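Flerkow Member Records, User Guide
Section 4: Running a branch officer election

Use this section when your branch elects its own chair, secretary or stewards. National ballots are set up by the head office and can't be created from a branch account.

Before you begin

You need the Returning Officer role. A branch secretary who is also a candidate cannot hold this role, and Flerkow will not let you assign it to them. Check that the member list was updated after the last dues run. Members added after the roll is closed will not receive a ballot.

4.1 Create the election

1. Sign in and open Governance > Elections.
2. Select New election.
3. Enter a title. Members see this at the top of the ballot, so use the name of the branch and the office, such as "Dunne Branch - Secretary".
4. Choose the offices to be filled. Each office becomes a separate question.
5. Under Counting method, choose Simple majority or Ranked choice. Your branch rules say which one applies.
6. Select Save as draft.

Note: The counting method is locked when nominations open. To change it later you must cancel the election and start again.

4.2 Open nominations

1. Open the draft and go to the Nominations tab.
2. Set the opening and closing times. The minimum period is 72 hours.
3. Enter the number of seconders each candidate needs.
4. Select Open nominations. A notice goes to every member on the roll who has an email address.

Candidates accept or decline from the link in their own notice. A nomination that has not been accepted at closing time is dropped without a further reminder. Candidate statements are limited to 900 characters, including spaces. Longer statements are rejected when the candidate tries to save them - they are not shortened for you.
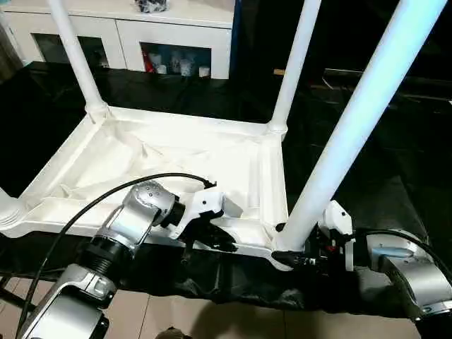 Figure 4-1. White plastic stool, upside down on a black cloth.

If only one person accepts nomination for an office, the status changes to Unopposed and that office is left off the ballot. You still have to declare the result under 4.5.

4.3 Close the roll

1. Go to the Roll tab and select Preview.
2. Read through the Exceptions list. It shows members in arrears, members with two records, and members with no workplace.
3. Clear each exception by choosing Include or Exclude. Give a reason in the box.
4. Select Close roll.

Caution: Closing the roll cannot be undone. If an eligible member has been left out, use Add by ruling (see 4.6) and keep the written request.

4.4 Send ballots

1. Go to the Ballot tab and select Send test. Check the spelling of every candidate's name on the test copy.
2. Choose Email, Paper or Both.
3. For paper ballots, print the address labels before you continue. The label sheet holds 20 labels.
4. Set the closing time and select Send.

Members who report a lost ballot can be sent a new one from their entry on the roll. The first ballot is voided at that moment. If it has already been used, Flerkow shows Vote recorded and no replacement can be sent.

4.5 Count and declare

1. After the closing time, enter the paper votes under Count > Paper.
2. Have a second officer sign in and confirm the figures. One account cannot do both steps.
3. Select Run count.
4. If the count shows a tie, stop and follow your branch rules. Enter the outcome under Tie decision.
5. Select Declare. The result is posted to the branch page and sent to the head office.

Note: Error 1246 means that the paper votes entered are higher than the paper ballots issued. Recheck the envelopes against the roll before you enter the figures again.

4.6 Add by ruling

1. Open the closed roll and select Add by ruling.
2. Enter the member number and attach the request.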